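What Is a Web Host, and Where Do Websites Live?

Our website uses cookies to remember your settings. Accept all | Manage choices

Have you ever wondered where a website goes when you stop looking at it? It doesn't go anywhere at all! Every website has a home, and that home is a computer called a server. A server is a lot like the computer you might use at school, except that it stays switched on all day and all night, waiting for somebody to ask it for a page.

Most people don't keep a server in the house (they can be noisy, and they get rather warm), so they rent a little space on one from a company. We call that company a web host. One big server can hold plenty of small websites side by side, a bit like families sharing an apartment building — each has its own front door and its own key.
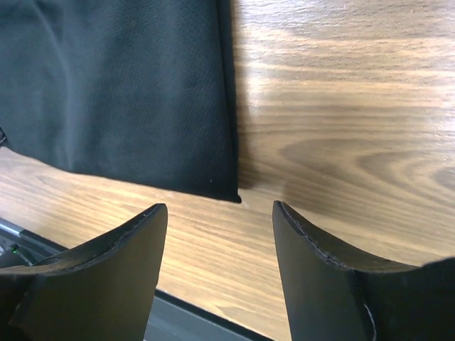
Page last changed: 16/12/2019

Now, how do you find the right door? Every website has an address made of numbers, and one common kind is 32 bits long. A bit is just a 0 or a 1, so you can imagine how hard that would be to remember! That's why we give websites names as well. When you type a name, your computer looks it up, finds the number that goes with it, and off your message goes — even if the server is 2,000 miles away.

Good hosts also keep a backup, which means a spare copy of everything. If one copy gets spoiled, there are still the words and drawings you worked so hard on, safe in the other.

More from Purkunby for Kids
What Is a Password For?
How Does Email Find You?
Why Do Web Pages Load Slowly?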